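Odircombe Model Club: Desk and Workspace FAQ

Do I need a proper workbench?
No! Any desk will do. Most of us build where we do our emails, and it's lovely having a kit in sight all day (very hard to get on with work, mind).

What should I have out before I start?
Clippers, a file, a mat and good light. Keep the box close by too. I stand mine up at the back of the desk so I can admire the artwork.

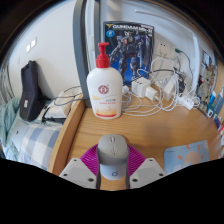

Mk-II box at the back, pump bottle and mouse in front.

Can I leave the computer on?
Please do, it's great for looking up colour guides. Just slide the mouse away before you open any paint.

Which kit should I try first?
Whatever makes you grin! Stefaniia started with a big one and loved every evening of it. We've 52 kits in the lending cupboard, and you can borrow 2 at a time.

I've lost a tiny part. Help?
Check your sleeves, then the carpet, then ask Arsen, who keeps a tub of spares.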